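The Candy Bag Wall: Wrappers, Packets and Lettering

I started keeping candy bags the year I ran out of shoeboxes for everything else, and I have loved them more every year since! There are over 3,000 in the collection now, flattened, sleeved and sorted by color (not by country, not by maker, which drives the serious collectors up the wall). This page is the berry shelf. Berries get the best printing of any flavor, I will argue that with anyone, and every time I open these binders I find some little leaf or swoosh I had missed.

Most of the entries have a line or two from me. Ülle Liepiņa helped with the older labels and has corrected my spelling in more languages than I can count. Click through slowly, there are a lot of purples.

Mamani Blackberry Drops
Two inks and plain paper, and it still looks delicious. The berry is hardly more than a cluster of circles. I have 2 of these and one has a grocer's pencil mark on the back.

Tilla Currant Chews
Twist wrappers, sold loose, so I only have the wrappers and the shop card. The card is the prize. Look at the tail on that capital T!

Ekura Forest Mix
The green one everybody writes to me about. The printer shifted the red a hair to the left, and the strawberries look as if they are humming. I've seen clean copies and like mine better. 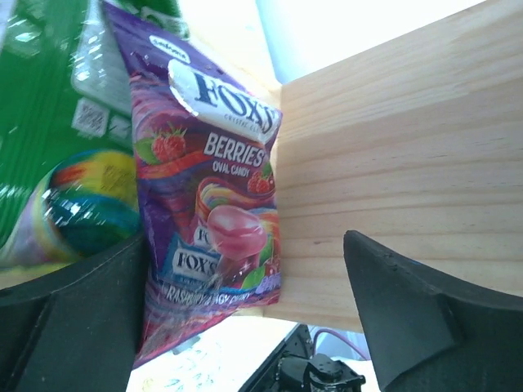
Fruit ovals are a whole little family of their own, and I go a bit silly over them. They're smooth, they're shiny, and the artists nearly always want to show you the candy itself as well as the fruit. The Foxy's Berries bag does it beautifully, with a glossy pink oval sitting in a great big curl of rainbow bands, raspberries off to the sides, and all of it on purple. "Raspberry & Tangy Cherry" runs on a slant lower down, and I adore a slanted flavor line. The name is in bold dark blue serif capitals on a white banner, very proper and upright next to all that swirling, and then it turns up again on a smaller label farther down. Glossy bags like this are a pain to flatten. I put mine between two sheets of blotting paper under the big atlas and leave them alone for a week.

Madow Raspberry Creams
A quiet one after that. Cream background, one raspberry, one line of script. The fold marks are permanent, I'm afraid, but the pink has held up so well.

Madow Raspberry Creams, winter bag
Same raspberry, now wearing snow. I laughed out loud when Ülle mailed me this.

Tilla Sour Cherry
Number 528 in the old ledger, and the first bag I ever put in a sleeve. The red is almost orange along the seam where it sat in my window one September. Lesson learned, the binders live in the hall closet now.

The berry shelf has 147 bags scanned so far and I add more whenever the evenings are free. Citrus is next, then licorice. If you have a berry bag with a printed recipe on the back I would love to see it, even a torn one!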